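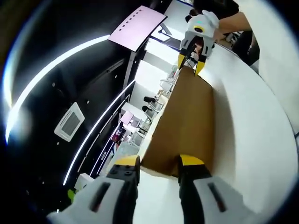 **dollau_2nd_shift** · Packing and end-of-line

We went from manual to assisted box handling at Trenberg in November. Before the change, each packer moved 165 cartons per shift by hand. The work is now split: cartons of plain brown board, no print, get gripped at both ends with the yellow fingertips, and the person steers the grip. The rate went up by 20 per shift. What changed more is the job itself. Packers used to set their own pace, and now the log sets it. Has anyone rewritten job descriptions after a change like this?

---

**stodberg_maint**

We did, at 8 months. Add fingertip inspection to the packer's duties and pay for it. Ours was left to maintenance at first and worn tips went unreported until cartons started slipping.

---

**linecount**

> the log sets it

The log records. A supervisor sets the pace. If your targets moved when the logging started, that is a management decision and should be raised as one.

---

**dollau_2nd_shift**

On paper, yes. In practice the target was recalculated from the first month of logs, and no one signed off on it.

---

**carrier_row4**

Disagree with linecount. We had the same setup and the same argument. Once every grip has a timestamp, short pauses show up as losses. People stopped helping the next station because it cost them on the report.

Physical side, for balance: fewer wrist complaints, more forearm and shoulder. Holding a tool at arm's length over a table is a different load from lifting a box. Rotate people every 22 minutes if you can.

---

**linecount**

22 is very short. Each handover costs time too. Do you have numbers?

---

**carrier_row4**

Only our own sick-leave records. They dropped after rotation came in. I can't separate that from the lower table we got the same month.

---

**stodberg_maint**

Then fix table height first, it's cheaper.

---

**dollau_2nd_shift**

Table height is going on the list. I'll ask for the target calculation in writing as well.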